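Home Reviews Fame Files Games Contact
Fame Files > Reviews > Party Games

Lamisar celebrity trivia box: our review

I love a good "who married who" argument, so Lamisar was always going to get a fair shake from me. It's a card game from Furberg, all about famous people's lives – first jobs, stage names, on-set feuds, short engagements. You get 160 cards and a scoring pad, and you can play with as few as 2 people.

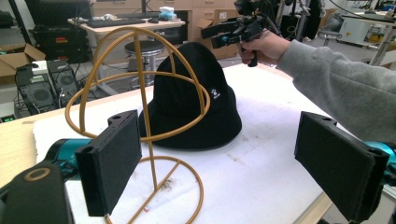
Last changed: Thursday, 9:40 a.m.

The questions are so much better than I expected! They skip the birthdays and heights you find on every bio site and go for the fun stuff, like which singer sold shoes before the first record deal. My favorite set is Reality TV, where I got nearly everything right (no shame at all). The Old Hollywood cards are tough, and we ended up passing those around as a team,
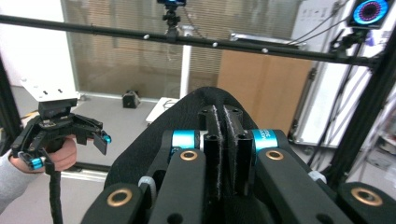

which I'd suggest to anyone playing with a mixed-age crowd. Amarasinghe, the add-on pack, covers ballroom and talent shows and is worth having if you watch those every season. There's a Hemavora pack too, all soap operas, but I haven't opened mine yet.

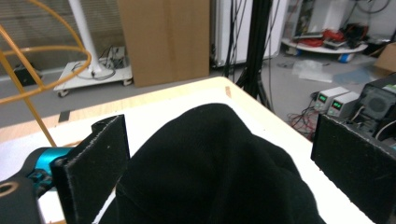
Black cloth on a white tabletop

My only gripe is the tiny print on the answer side. Bring your reading glasses. A few of the "is now dating" questions are already out of date as well – we just gave the point to whoever knew the latest. I'm on my second run through the box and still yelling answers over everybody.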